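Hirmont Two-Hand Tabletop Cell
Setup and Care

The Hirmont two-hand cell pairs a left and a right robot hand over a single work table. It is supplied with a matching simulation package, Pretell, in which operators prepare and check each task before it is run on the physical equipment. This page covers initial setup, routine care and replacement of thumb parts.

Initial setup

Mount both forearms before connecting power. The wrist collars must be seated fully - a collar that is not seated will pass the power-on check but will shift the thumb position in use. Tighten the collar screws in the order marked on the mounting card, then run the homing routine for each hand separately. Enter the serial number of each hand in Pretell so that the correct joint limits are loaded.

The starting pose for tableware tasks is fingers upright and thumbs turned inward. Operators should load this pose in Pretell and confirm it against the table layout before any motion is released to the cell.

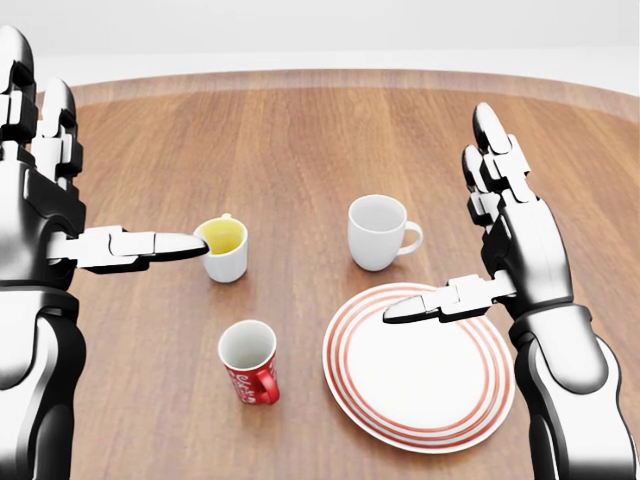
Starting pose in simulation, with three mugs and a plate between the hands.

Clearance should be reviewed from more than one viewpoint. A thumb that overlaps an object in one view may be well clear of it in another. Wide items such as plates require particular attention near the wrist and forearm.

Routine care

Wipe the finger shells and palm with a dry, lint-free cloth at the end of each shift. Solvents must not be used on the joints. Inspect the thumb links every 473 operating hours and replace the thumb tendon at 4,000 hours, or earlier if the homing routine reports slack.

Thumb replacement

Thumbs are exchanged as complete units under part number 799. Power must be off and the forearm locked. After fitting, repeat the homing routine and reload the starting pose. Service kits are available through Flulley and Ververidis.

Technical contact: Aslak Tangen, Cell Support
Page revised Jul 23, 2018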